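Fustcombe Relic Hunters Board > Legends & Lost Objects > The Cimamari Cup, is there anything to it?

palewanderer
So I finished the Judite Teixeira book on Sunday night (all 700 pages, my wrists hurt) and I need to talk to somebody about it because my husband has stopped listening. For anyone who hasn't read it, she says the cup that vanished from the chapel at Cimamari is the same one that turns up later in the Munro family papers, and that whoever had it in between used it for some kind of oath ceremony. I went in thinking it would be total hooey and now I'm about half convinced. The chapter on the chapel inventory got me. Anybody else?

oldkettle
Read it when it came out. Fun book, lousy history. She has one inventory that says "a cup, dented" and one family letter that says "the cup," and from that we get a secret brotherhood. My grandmother had a dented cup too.

palewanderer
Ha, fair. But the letter also mentions the green stone in the foot, doesn't it? Page 174 in my copy. And the chapel list has a green stone.

oldkettle
The chapel list has a green stone on a different line. Go back and look. It's listed under "loose items" and she quietly moves it over to the cup. That's the whole trick of the book and once I saw it I couldn't enjoy the rest.

marshlight_dee
I don't think it's a trick, I think she's guessing and she says so in the notes. People never read the notes! She says the stone could have come loose and been written down separately. Stones fall out of things. My engagement ring lost one in a bag of potting soil.

I went to the talk she gave with Borislav Dervishi back in June and she was much more careful in person than she is on the page. Dervishi was the skeptic for the evening and they got along great, which surprised me after the things he wrote about her first book. He thinks the cup was real, that it got melted down early on, and that the Munros bought a replacement and told everyone it was the old one. She said she couldn't rule that out.

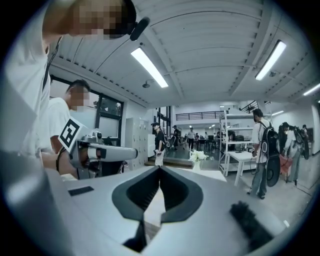

Anyway the part that stuck with me was the oath business. Dervishi said plenty of groups swore on cups and spoons and whatever was handy, so finding an oath doesn't tell you the object was thought to have any power. I'd always lumped the two together. Now I'm rereading the middle chapters with that in my head and they hold up worse than I remembered, but the chapel chapter still holds up fine.

palewanderer
Oh I'm so jealous you went! Did anybody ask about the Batard copy?

marshlight_dee
Somebody did. She thinks the Batard manuscript is late and that the scribe was copying from something he couldn't read very well. Dervishi wouldn't commit. He said he'd only looked at it for one afternoon.

gus_in_the_attic
The Batard copy is the best evidence there is and I will die on this hill. It gives the weight of the cup! Why would a forger bother with the weight?

oldkettle
Because weights make things sound real, Gus. Same reason you tell me your fish was 25 inches and not "big."

gus_in_the_attic
It was 25 inches.

gus_in_the_attic
Also the weight fits a silver cup with a stone in the foot. If Dervishi's replacement theory is right, the Munros would have had to match the weight too, and how would they know it?

oldkettle
From the manuscript, if they owned it. Or the manuscript was written from their cup in the first place. You're using one end of the rope to hold up the other.

marshlight_dee
Okay that one's a good point. I hadn't thought about it going the other direction. Does anyone know when the Munros first had the manuscript?

palewanderer
It's in her appendix somewhere, hang on, I'll have to dig. The index in mine is useless, it sends you to the wrong page for half the names.

tinfoil_terry
You're all missing that the chapel lines up with the two standing stones and the well. Measure it.

oldkettle
Terry, please use your own thread.

palewanderer
Found it. She says the manuscript first shows up in a sale list as lot 3320, with no seller's name, and the Munros are the buyers. So they got it after the letter about the cup was written. That's a point for Gus, isn't it?

gus_in_the_attic
THANK you.

oldkettle
It's a point for Gus if the letter is dated right. She dates it by the handwriting. I'll give him half a point.

marshlight_dee
I'm going to write to her and ask about the letter. She gave out an address at the talk and said she likes getting mail from readers. I'll post whatever she sends back.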